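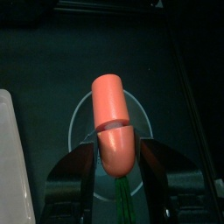

Notebook 2, p. 37

Friday, 7:40 am

Back on the sanctions tracker. Zaid wants the crude tables frozen before the trade delegation sits down again in February, so cleaning first, argument later.

Where we left it: the cargo file has 507 rows, one row per reported lifting. Origin port, declared destination, buyer of record, flag, insurer if known, date the waiver covering it was due to lapse. Insurer column is a mess. Half the entries are the broker, not the club. Leaving it alone today.

Started with the waiver dates. Two ministries publish them differently — one gives the last day a payment may clear, the other gives the last day a cargo may load. We had been putting both in the same column (my fault, see p. 31). A tanker that loads on the last day can be at sea for weeks before the payment goes through, so a pile of perfectly ordinary liftings were coming up red as breaches. Split into LOAD_BY and PAY_BY. Reran.

Flagged rows before: 102
Flagged after: 37

Much more believable. Spot checked the top of the list against the port notices and they hold up. Did not get to the bottom.

9:15. Call with Aurelio. He has read the draft of the Obeidat memo and doesn't like section 4. His point, as near as I got it down: we write as if the importing government has one position, when the foreign ministry and the oil ministry have been saying diffrent things since the summer. Foreign ministry talks about strategic autonomy and the port project. Oil ministry talks about price and refinery diet. The refiners themselves just want to know whether a bank will touch the letter of credit. Three audiences, and our memo quotes them all as "officials said".

He's right. Rewrite section 4 with the speaker's ministry named every time. If we can't name the ministry, drop the quote.

Also from Aurelio — don't call the payment channel a "barter scheme". It's an escrow account in local currency, drawn down for food, medicine and machinery. Barter is what the opposition papers call it. Search and replace, but check by hand, there's one place where it's inside a quotation.

10:50. Refinery diet question. Sullitz is the awkward one. It was set up for heavy sour grades and its managers told the parliamentary hearing that switching would take two shutdowns. The transcript has it, pages not numbered, ugh. Flindness has more room to swing and already took a trial cargo from elsewhere. So when the memo says "refiners will struggle to replace the volume" it needs splitting by plant. Put in a table? Small one. Zaid hates tables in memos but he can live with this.

To find:
the full hearing transcript, not the press office summary
who at Stesus signed the shipping note we cite in fn. 12
whether the joint statement after the spring visit mentions banking at all, or only "connectivity"

11:30. Third one found. It mentions banking, one clause, second to last paragraph. "The two sides agreed to continue consultations on appropriate banking channels." That's all of it. We had cited it as a commitment. It is an agreement to keep talking. Fixed in the draft, and fixed in the timeline, where it was listed as AGREED. Now says DISCUSSED.

Went through the rest of the timeline with the same question in mind. Several more entries with the wrong verb. Readouts from the two capitals never match — one says "reviewed", the other says "reaffirmed". New rule for the file: record both readouts, in seperate cells, in the original wording, and our own summary goes in a third cell with initials.

Lunch.

1:45 pm. Zaid in. Showed him the split columns. He asked whether the 37 includes the ship-to-ship transfers. It doesn't. Those sit on the other sheet and have no LOAD_BY at all, only a position and a day. He thinks we should leave them out of the headline number and say so in the first footnote. Agreed. He'll write that footnote.

He also wants a paragraph on what happens if the waivers are extended for a shorter term than last time. My view: the government announces it as a win, the banks treat it as a no. Nobody opens a long credit line on a short waiver. Needs a source that isn't me. Try the bankers' association submission, and the ambassador's talk at the university if the recording is up.

3:20. Stesus rang back. The note was unsigned, house view, and has been superseded. They'll send the newer one Monday or so. Fn. 12 marked HOLD.

Section 4 half rewritten. Reads better, longer than it was. Aurelio to see it before it goes anywhere.

Still open: insurer column, bottom of the flagged list, Sullitz page refs. Backup of the cargo file is on the shared drive, under the old name.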